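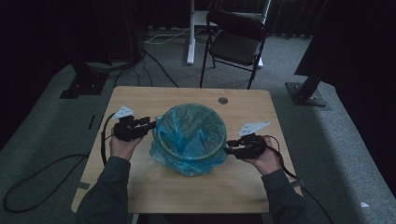
Livstead House – Building Users' Meeting

Minutes of the meeting held on 24th April in the Pascu Room

Present: representatives of Gremik, Hukard and the Livstead House office. The Gremik representative took the chair.

1. Apologies and previous minutes

Apologies were received from the second-floor tenants. The minutes of the previous meeting were approved with one correction: the bicycle rack is to be moved to the north entrance and not the east.

2. Wastebaskets and liners

The office reported on the lining of wastebaskets in the shared rooms. The light-blue translucent bags are now in use. Members noted that the bag is large for the round baskets and that a good deal of it hangs over the rim and gathers at the base.

Hukard asked whether a smaller bag could be ordered. The office replied that 3,000 of the present size are in stock and that these will be used first. It was agreed that:

2.1 Baskets are to be lined on a table and then returned to the floor.

2.2 The bag is to be opened fully and pressed down to the bottom of the basket before the edge is folded over the rim. Extra length is to be tucked under or knotted at one side.

2.3 Spare bags are to be kept in the supply closet on each floor and not in the bottom of the basket – two tenants had followed different practices.

2.4 A sample pack of a smaller size will be requested before the next order is placed. Action: office.

3. Emptying times

Gremik proposed that baskets in the meeting rooms be emptied at the end of each working day. Hukard preferred every second day for rooms with few bookings. After discussion the daily round was kept for the 8 rooms on the ground floor, and the remaining rooms will be emptied every second day. Food waste is to go to the kitchen bin in all cases.

4. Tables and carpets

The wood-grain tables with rounded corners are to be wiped after use with a damp cloth only. Tape left on table edges should be removed by the tenant who put it there. The gray carpet tiles in Room 14 will be cleaned when the supplier confirms a time. Action: office.

5. Room bookings

Room 13 remains closed to bookings until the door closer has been repaired. Tenants with standing bookings have been offered the Pascu Room.

6. Any other business

Hukard asked that the supply closet key be returned to the front desk and signed for. Agreed.

The next meeting will be called by the office. Items for the agenda should be sent in writing.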